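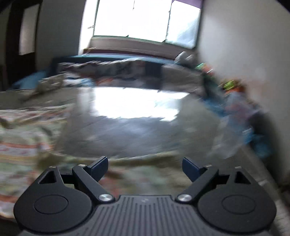

Bedroom at Lusus House, the student residence.

Kistley School of Film holds its main open day in October, and I went with my daughter, who is applying this year for the production program. The school is on the north side of Wallell, a ten-minute walk from the train station. Parking on campus was full when we passed the gate, and people were being sent to the lot behind the supermarket.

Check-in was in the lobby of the Howells Building. You get a lanyard, a campus map and a sheet of time slots, and you sign up for tours at a separate desk. Do that first. We stopped for coffee and lost our place on the morning camera workshop, so we ended up in the afternoon one.

The welcome talk was given by Veronika Mösli, who runs admissions. She kept it short and spent most of it on what the school does not offer. There is no acting program and no separate degree in animation. Students who want to animate take it as an elective in the third year, and she said that anyone who wants to do it full time should look somewhere else. The production program takes 16 directing students a year. Cinematography and editing take 12 each. Everyone shares the same first year and applies for a specialty at the end of it, and a place in your first choice is not guaranteed. Several parents asked about that, and the answer was that most students get the one they want but some are moved to their second.

The tour of the Howells Building took in both sound stages, the equipment desk and the editing rooms. Stage A had a kitchen set standing on it from a second-year shoot, with the lights rigged but off. Stage B was being painted, so we looked in from the door. The equipment desk is run by students on paid shifts, and our guide was one of them. First-years can borrow basic kits overnight. The better cameras have to be booked two weeks ahead with a signed shooting plan. He said late returns are the usual way people lose their borrowing rights.

The editing rooms are small and warm, and each one has a door that closes. They are open until midnight during the term and all night in the last week before screenings. The mixing theater is on the floor above. We heard a scene from a graduation film twice, once with location sound only and once with the finished mix, and it was the best part of the tour for me.

The camera workshop was for applicants, and parents waited outside. My daughter said they worked in pairs, lit a face with two lamps, and then had to relight it to look like late evening. The instructor went from pair to pair and asked why they had put a lamp where it was. She liked it and thought it was too short.

Lunch was in the canteen at normal prices. The soup was fine — the line was not.

In the afternoon there was a screening of student shorts, followed by questions. Two of the films were very good, a documentary about a ferry crew and a comedy set at a driving test. The others were uneven, and the tutor hosting the session said so herself and talked about what had gone wrong on one of them, with the director sitting next to her. He seemed used to it.

We finished with the housing tour. Lusus House is across the road from the main gate and is for first-years only. After that students rent in town, and the housing office has a list of landlords. Laundry is not included in the rent.

On costs, tuition includes use of the stages and equipment but not the budget for your own films. The school gives a small grant for the graduation film. Ask about this at the finance desk, where they have a printed sheet with typical spending by year. It is not on the website yet.

Applications close in January. The portfolio needs a short film and a written piece, and phone footage is accepted.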